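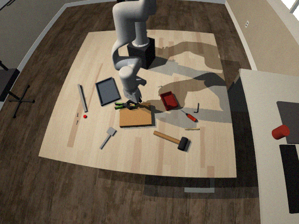
Collel is getting night racing, and a 500-mile event to go with it

I was planning to spend the last Sunday of the year on the couch with leftover pie, and then Lambrakis went and dropped a blog post. On 27 December 2020! Who does that? Anyway, the pie is next to the keyboard and I'm typing with one clean hand, so let's get into it.

Collel, the studio's stock car and endurance racer, is getting a big free update called Gasusbridge. If you've played the game at all you'll know it has been stuck in permanent afternoon since launch. Every race starts at what looks like two o'clock and finishes at what looks like two o'clock, even the four-hour ones. With Gasusbridge the sun finally moves. You'll be able to start in daylight, race through dusk and run the whole night if you want to, and the track temperature drops as you go, so the setup that felt great at the green flag may be a handful by midnight.

The name comes from the new track that ships with it. Gasusbridge is a made-up road course laid out along a river, with a long back straight that crosses the water on a narrow two-lane bridge and then drops hard into a left-hander. Creative lead Manolis Psarras writes in the post that the team built the bridge first and then spent months working out what kind of track deserved it, and I believe him, because the corner right after it looks mean. There are lights on the pit straight and on the bridge itself. Everywhere else it's just you and your headlights (which can be broken, by the way, so maybe don't lean on people the way I do).

The headline event is the Gasusbridge 500, a 500-mile race you can run solo, with AI teammates, or online with driver swaps. Online swaps are the thing my league has been begging for. Until now our endurance nights have meant one person per car, no bathroom break, and a lot of very cranky messages around the third hour. You'll be able to hand the car over in the pits to anyone on your team list, and the person waiting can watch from the cockpit and see the fuel and tire numbers. You can save a solo race at any pit stop, too. Thank goodness.

What else is in there

Saltton, the little oval that everybody learns on, has been rescanned and repaved, and it gets night lighting as well. I have something like a thousand grumpy memories of the bump on the exit of turn two and I'm a bit sad to hear it has been softened. Not removed, the post says. Softened. We'll see.

The paint shop gets a proper layer limit at last. It was 80, and it goes up to 569, a wonderfully weird number that the post doesn't explain at all. If you've ever tried to do a decent flame job on a hood with 80 layers, you know how big this is. Old designs will carry over.

There's also a long list of fixes. The patch notes already have 1,472 entries, and no, I haven't read them all, but I did search for the things that bug me. The yellow flag glitch where the pace car picks up the wrong leader is in there. So is the one where your spotter says "clear" while there is very much a truck next to you. Force feedback on older wheels is listed as "improved," with no details, so I'm keeping my hopes where they are for now.

One thing I couldn't find anywhere is rain. I went through the post twice looking for it. Aliki Balaskas, who handles the community side at Lambrakis, was answering comments this morning, and her reply to the rain question was short: "Not in this one. We want night to be right first." Fair enough, I guess, although I'd trade the layer limit for one good thunderstorm in a heartbeat.

When can we play it?

July. That's the bad news, if you were hoping for something to do over winter break. There's no exact day yet, just the month, and it's the same for PC and both console families. A test build with only Gasusbridge and a handful of cars will go to league organizers earlier in the year, and signups are on the game's main menu under the news tab. I put our league's name in before I'd even finished reading, so if you run with us, please check your messages this week and tell me which nights you can do.

The update is free for anyone who owns Collel. A pack of three endurance cars will be sold on the side, price to come, and the post says none of them are needed to enter the 500. In other words you can bring the same beat-up coupe you've been driving since launch. I will be.

There's a short trailer as well, mostly bridge, mostly headlights, with a very nice shot of brake discs glowing on the way down to the left-hander. I've watched it four times. My dog has left the room over the engine noise.

I've sent the studio a couple of questions about how driver swaps will work for people on slow connections, and whether replays of a full 500 will finally save without chopping off the last hour. I'll add the answers to this post when I hear back, probably after New Year's.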